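GRISTDALE, June 10, 2024 – Gristdale council has adopted a new schedule for flushing the town's water mains, replacing the single yearly flush that has been in place for more than a decade. The change takes effect at the start of the next billing period and covers every street on the town supply, including the Baek estate and the older lots along the river.

Under the schedule, the network is divided into 11 zones. Each zone will be flushed 2 times a year, working outward from the Skestari treatment plant so that clean water is always drawn from mains that have already been cleared. Work will be carried out overnight, when demand is lowest, and crews will move to the next zone only after turbidity at the last open hydrant has dropped below the set limit.

The old method opened hydrants in no fixed order. According to a report tabled with the motion, that approach moved sediment from one part of the network to another and left fine material in dead-end mains, where flow is slow for most of the year. Iron and manganese settle in these sections and are stirred up by sudden changes in flow, such as a burst main or heavy use by the fire service. Residents then see brown or tea-coloured water at the tap.

Riku Tsuchiya, the council's water network engineer, said the new method relied on closing selected valves so that water reached each section from one direction only.

"You get a much higher speed through the pipe that way, and speed is what lifts the sediment," Tsuchiya said. "With the valves open on both sides, you can run a hydrant for an hour and leave most of it sitting on the bottom."

The report lists 400 valves that must be in working order before the first full round can be finished. An inspection in April found that 31 of them could not be fully closed, mostly through worn spindles or corrosion. Replacement parts have been ordered, and the affected sections will be flushed by the old method until the valves are repaired. A number of valve covers had also been paved over during road resealing and will need to be uncovered and raised to surface level.
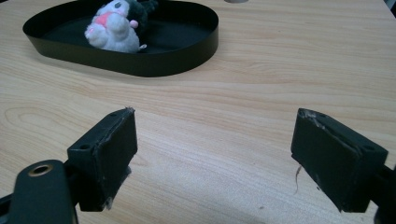

What should residents do if the water is discoloured after a flush? Run the cold tap closest to the meter until the water clears, and leave the hot taps off until then so that sediment is not drawn into the water heater.

Council advises against washing light-coloured clothes on the morning after work in a zone. Laundry that has already been stained should be kept wet and washed again with a rust remover suited to the fabric. Chlorine bleach should not be used, as it reacts with dissolved iron and can set the stain. Tap filters and aerators may need to be unscrewed and rinsed. Discolouration that lasts beyond the following day should be reported to the works depot, along with the street address and whether both hot and cold taps are affected.

Notices will be delivered to each address before work begins. Households with home dialysis equipment will be contacted directly and are asked to confirm that their details on the council register are correct. Businesses that rely on a steady supply, including the bakery and the two dental clinics on the main street, may ask for a different night within the same zone's work period.

The contract for valve repairs and for metering equipment at the hydrants has gone to Cletirari, which already maintains the pumps at the Skestari plant. Council did not release the value of the contract. The firm will fit portable meters that record flow, pressure and turbidity during each flush, and the readings will be lodged with the works department.

Councillor Kiyoshi Kuroda, who moved the motion, said the readings would allow the schedule to be adjusted after the first full round.

"Some zones will probably turn out to need less flushing than we've planned for," Kuroda said. "If the figures show that, we'll cut it back and save the water."

Water use was the main objection raised in debate. Hydrant discharge enters the stormwater system and is not recovered, and two councillors asked whether it could be collected for use on sports fields. Tsuchiya told the meeting that tankers could be filled at low-flow hydrants, but that the discharge rate in larger mains was too high for the depot's equipment. Discharge will be dechlorinated before it reaches any drain that empties into the river. Flushing will be suspended in any period when outdoor watering limits are in force.

The motion also directs staff to prepare a costing for looping the dead-end mains in the Baek estate. Joining these mains would keep water moving through them and could remove the need to flush them separately. The costing is to include excavation, road repair and any easements required across private lots – a previous proposal lapsed when access to one lot could not be secured.

A map of the zones is available at the front counter of the council office and at the library.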